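Questions about the Pētersons family papers
July 14, 2026
By Tipene Sutcliffe

Who were the Pētersons of Skirkness?

A farming and milling family who held land at Skirkness from 1876. The first of them, Jānis Pētersons, leased the lower farm for five years and then bought it outright from the Illmont estate. The mill was added later and is covered by a separate set of deeds.

Why does the surname appear in several spellings?

Parish clerks wrote what they heard. Peterson, Petersen and Pettersons all occur in the registers, sometimes for the same person. The index uses Pētersons throughout and gives the original spelling in brackets.

Which Jānis is which?

The name was given to the eldest son in every generation but one. The index numbers them by date of birth. Letters signed only "J.P." are listed under the most likely writer, with a question mark where the handwriting does not settle it.
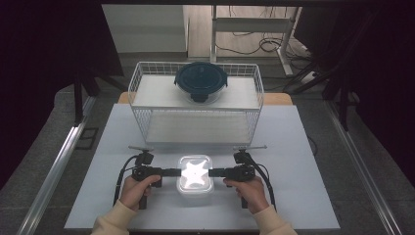 The same numbering is used in the family tree and the burial list. It does not match the numbering in the older typescript history, which left out a son who died in infancy. Readers working from the typescript should add one to each number after the second.

What do the papers include?

There are 43 bundles: leases, stock books, letters, and 2 diaries kept by Marta Pētersons after she was widowed. The stock books have a gap where the farm was let to a tenant named Jasar. His accounts have not been traced.

Are there photographs of the first house?

None are known. It was pulled down before the present one was built, and the only record of its layout is a sketch on the back of a lease.

How do I report an error in the tree?

Write with the entry number and a copy of the source. Corrections are entered each March.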